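Besuch im Archiv der Zahnärztlichen Fakultät in Istholm

Eigentlich wollte ich nur zwei Stunden bleiben, und am Ende hat mich der Pförtner freundlich hinausgebeten, weil er abschließen musste. So ist es mir an Hochschulen schon öfter gegangen, aber selten habe ich einen Tag der offenen Tür mit so vollem Kopf verlassen wie diesen im Januar!

Eingeladen hatte die Fakultät zur Eröffnung ihrer neuen Dauerausstellung über die ersten Studentinnen der Zahnmedizin in Istholm. Marietjie Oosthuizen, die das Archiv leitet, begrüßte uns im Treppenhaus des alten Kopecký-Baus (herrlich ausgetretene Stufen, leider kein Aufzug) und führte uns dann in den Lesesaal. Dort liegen jetzt 815 Matrikelbögen, die lange im Keller gelagert waren. Bei 127 davon steht am Rand mit Bleistift ein kleines »w«, und genau mit diesem Buchstaben hat die ganze Arbeit angefangen. Frau Oosthuizen hat uns erzählt, wie sie an einem Nachmittag den ersten solchen Bogen in der Hand hielt und dann bis in die Nacht weitergeblättert hat. Man hat ihr gern zugehört.

Besonders lange stand ich vor den Briefen. Eine junge Frau schreibt ihren Eltern, der Professor habe sie in der Prothetik wieder übergangen, sie habe aber trotzdem die sauberste Brücke des Kurses abgegeben. Auf der Rückseite bittet sie um wollene Strümpfe. Solche Zettel sagen mir mehr als jede Festschrift, und ich hätte sie am liebsten alle abgeschrieben.

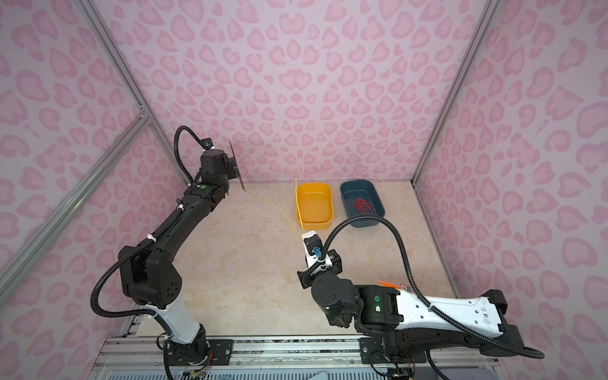

Nach der Kaffeepause ging es mit dem Vortrag von Nosipho Adams weiter, die über die Zulassungsregeln der Nachkriegsjahre promoviert hat und so lebendig spricht, dass selbst die hinteren Reihen das Tuscheln vergaßen. Sie hat für ihre Arbeit nahezu 3000 Seiten Sitzungsprotokolle gelesen, und trocken ist darin offenbar nur das Papier. Eine Stelle hat sie uns vorgelesen: Ein Dekan beklagt sich, man werde den Damen zuliebe noch die Praktikumsräume rosa streichen müssen. Ich musste an die rosa Wände mit dem Leopardenmuster denken, zwischen denen die beiden schwarz-weißen Roboterarme mit ihren Kabeln hantieren, und hätte dem Herrn Dekan diesen Anblick von Herzen gegönnt. Frau Adams blieb ernster als ich und zeigte, wie aus solchen Scherzen später Aufnahmequoten wurden.

Anschließend gab es Suppe in der Mensa Plelell, und an unserem Tisch wurde noch eifrig weiterdiskutiert, vor allem darüber, ob die Fakultät sich bei den abgewiesenen Bewerberinnen förmlich entschuldigen soll. Ich finde: ja, und zwar bald. Die Ausstellung ist im Semester nachmittags geöffnet, der Eintritt ist frei, und den Begleitband (Verlag Clorketti) bekommt man am Empfang.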